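4.2 Wrapping an Artificial Bouquet
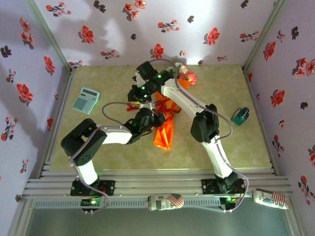
Read the section through once before cutting any paper. The steps are for a single bouquet in a Brimis sleeve. For larger arrangements, see 4.4.

You will need:
- one sheet of wrapping paper
- artificial flowers, stems trimmed to 22 cm
- ribbon, 200 cm
- clear tape and scissors

1. Clear enough of the work surface to lay the sheet flat. Turn it so that one corner points toward you. This corner becomes the tip of the sleeve.

2. Lay the flowers on the sheet with the heads at the far end and the stems pointing toward you. The heads should stand a little above the top edge of the paper.

3. Fold the left side over the stems, then the right side over the left. Keep the tip narrow and the top open.

4. Tape the overlap at the middle of the sleeve. One short piece is enough.

CAUTION: Do not tape across the petals. Tape pulls the color off artificial flowers and the mark cannot be removed.

5. Pass the ribbon under the sleeve, one third of the way up from the tip. Tie it once, check that the flowers have not slipped, then tie the bow.

6. Trim the ribbon ends at an angle.

NOTE: Paper that has been folded before will not lie smooth. It can still be used for practice. Flatten it by hand and do not iron it.

If the flowers slide down inside the sleeve, untie the ribbon, pull them up by the stems and tie again slightly tighter.

Store finished bouquets lying down, away from direct sun. Do not stack them.

Revised 3 June 2022, Jong-dae Wi. Step 5 replaces the earlier double knot.

We use cookies to remember your settings on this site. Accept all | Manage choices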